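March 14, 2019

Batting day

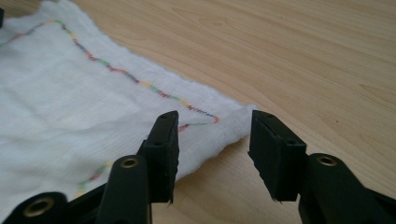
White fabric on the wood table, fuzzy edge and all.

Up at 6 and could not get back to sleep, so I did the bills first. Gas is up again. Paid it, paid the water, put the rest back in the drawer.

Efua Adjei came by mid-morning with her mother's quilt top. It is 71 inches long and 60 across, which is narrower than she remembered. Her mother pieced it in Kumasi and never finished it. There are two blocks in the bottom row where the seams have let go, and a stain on the back that I don't think will come out. I told her so. She said to leave the stain alone and fix the seams.

We talked over coffee about how heavy it should be. She wants to use it, on the bed in the back room that never warms up. I said cotton inside and hand quilting, lines two inches apart, nothing fancy. She had hoped for June. I said June was fine if my thumb behaves. The thumb has been bad since the weekend and I have been threading needles with the wrong hand.

Lunch was the rest of the bean soup. Woo-jin Baek called while I was eating, about the guild supper. He wants me to bring rolls again. I said yes before I thought about it. Sun-ja Bang is doing the cabbage, and he hasn't heard back from Angelica about plates.

Mended the first of the two blocks in the afternoon. The old thread came out in crumbs. The cloth under it is still sound, a brown print with small leaves, and I found a close match in the scrap bag for a patch behind it. The second block is worse — the corner has frayed right down past the seam line, so I will have to borrow from the border.

Rain from four o'clock on. Brought the mop in off the porch and shut the bathroom window, which sticks.

Wrote to Tarcísio about the fence. He still owes me an answer on who is paying for the posts.

Need: quilting thread, yeast, stamps, something for the thumb. Bed by ten, if the neighbor's dog allows.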